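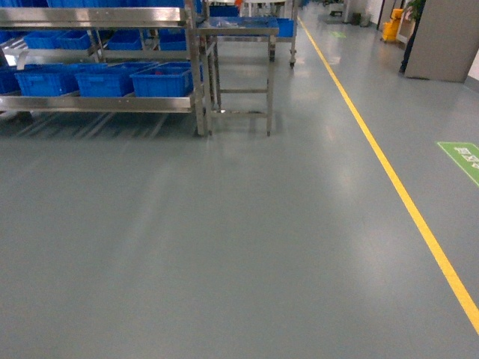
Figure 3. Approach to the picking rack from the head camera. The yellow line marks the right side of the work aisle.

4.2 Localisation loss near the rack

The most serious fault in the trial was a repeated loss of position on the approach to the picking rack. The robot, a Hinik wheeled base with two arms, was sent from the charging bay to the rack to collect one blue crate and carry it to the packing bench at the Galtgate site. Of 100 runs, 54 finished with no help from the operator. The rest were stopped by hand or by the safety controller, and most of those stops came in the last few metres before the rack.

The aisle in Figure 3 is wide and clear, and we had expected it to be the easy part of the route. The base uses a front laser scanner for mapping and the head camera for fine correction against the yellow lane line. On the glossy floor the two disagreed. Soft reflections of the overhead lights lie across the open part of the floor, and where the robot drove towards them the line detector returned short bright segments that were not on the line. The filter accepted these when they lay at nearly the same angle as the paint. The estimate then moved sideways in small steps, none large enough to trip the jump check.

The scanner should have corrected the drift but did so poorly. Its beam sits low, at a height where the rack offers only a few narrow metal uprights. Brushed steel gave weak or missing returns at shallow angles. Other steel furniture beside the rack made this worse, as the thin legs of a stool frame could be matched to a rack upright when the estimate was already off. In 5 runs the base locked on to the wrong upright and held that position with high confidence until it was stopped.

Two of the failures were safety events. In the first, the base crossed the yellow line at walking pace and entered the pedestrian strip. The keep-out zone did not trigger, because it is defined in map coordinates and the robot believed it was still inside the aisle. The scanner's protective field works without the map and would have stopped the base for a person in its path, but the strip was clear at the time. In the second, the left gripper closed short of the crate handle and pushed the crate back up the sloped shelf. When the arm withdrew, the crate ran forward again and struck the gripper. The wrist force limit was reached and the arm shut down. There was no injury and no damage apart from a cracked finger pad.

Shuzhen Yuan reviewed the logs of all stopped runs and found that the gap between the camera and scanner estimates had begun to grow well before each stop. The Villix navigation software recorded this gap but did not act on it. We have since added a rule that slows the base when the gap passes a set limit and halts it if the gap stays there for 2 seconds. Boyang Gu also changed the line detector so that a segment must match the colour of the paint as well as its direction.

Neither change deals with the weak scanner returns. Matte tape on the rack uprights helped in a short test in December, but it peeled during washing and the site asked us to remove it. We are now looking at a second scanner mounted higher on the base, level with the crates. Until that work is done, runs to the rack are made at reduced speed with an operator in the aisle holding the stop button.

4.3 Operator response times

Stops made by hand were timed from the first visible deviation in the video to the press of the button. The operators had all completed the Jiang training module before the trial.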